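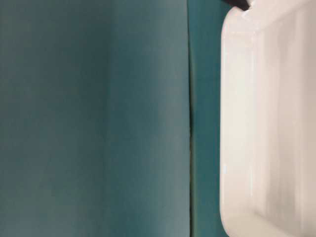 The teal fabric, plain, no pattern.

Brostgate Home Help > Walls and sound > Echo in a rented room

How to make less echo in a rented room without drilling?

Posted by kendis_tenant, 04/01/2023

Good evening to all. I rent one room on the third floor, in the old part of Brostgate. The ceiling is high, the floor is tile and the walls are painted plaster. When I speak on the telephone, the other person tells me that I sound like I am in a bathroom. It was already so in August when I moved in, but then I was mostly outside and it did not trouble me. Now I work from home every day and I am tired of it.

The contract says I may not drill or use glue. I have already bought 6 metres of teal fabric from the Irance shop, the plain one with matt surface, and I thought to hang it along the longest wall. My neighbour thinks it is too thin to help anything. Before I sew the top edge I would like to know three things. Does one layer of cloth make a difference? Must it hang straight, or in folds? And is there some way to hang it with no holes? The wall is 3 metres long, so I have cloth for double the width if it is needed.

I also do not mind how it looks, the colour I like very much.

godoy_lane
Accepted reply, edited one time

Your neighbour is partly right. One thin layer pulled flat against a wall does very little, only the highest sounds become a bit softer. But you have double the width, and this is good news. Let it hang in folds and keep it some distance from the plaster, the width of a hand is already useful. Then the sound must go through the cloth, touch the wall and come back through the cloth again.

For hanging with no holes I know two ways. The first is a tension rod between two side walls, but 3 metres is long for this and the rod will bend in the middle when the cloth is heavy. The second is two floor-to-ceiling poles, the kind with a spring and a rubber foot, with a light rail between them. I have this from Godoy and it has stood for two winters. Please measure your ceiling first, because old houses are often higher than the poles can reach. Mine was 27 millimetres too high and I put a piece of flat wood under each foot — not beautiful, but it holds.

Wash the fabric before you sew it. If it is cotton it can become shorter, and then you have a gap at the bottom.

One more thing, and maybe I should have written it first. Your floor is tile. I would buy a thick rug before anything else. With the rug and a bed and some full bookshelves, perhaps you will want the cloth only for the colour.
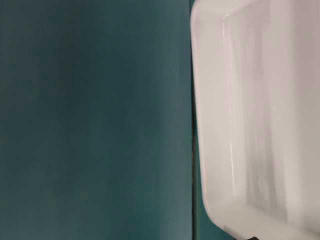

marrow_and_peas

Buy the foam squares, they are cheap. I used them in my brother's room and it was fine. They are sticky on the back so check the contract.

slow_kettle

I don't agree with the foam for this case. The contract forbids glue, and when I took mine down the paint came also. The landlord kept 1,500 from my deposit and I had no good argument against him.

I would do as godoy_lane writes, with one addition. If you can find an old wool blanket, hang it on the same rail behind the teal cloth, where it is not seen. Heavy and ugly is better for sound than thin and nice. In my room the voice on calls became much more natural after this, although low sounds, like the lorries in the street, did not change at all. For those you can do very little in a rented place.

Also try to sit with your face towards the soft side of the room when you talk. It costs nothing.

kendis_tenant

Thank you for all the replies. I measured the ceiling and the poles will reach. I will wash the cloth on Sunday and look for a rug at the market, and the sewing can wait.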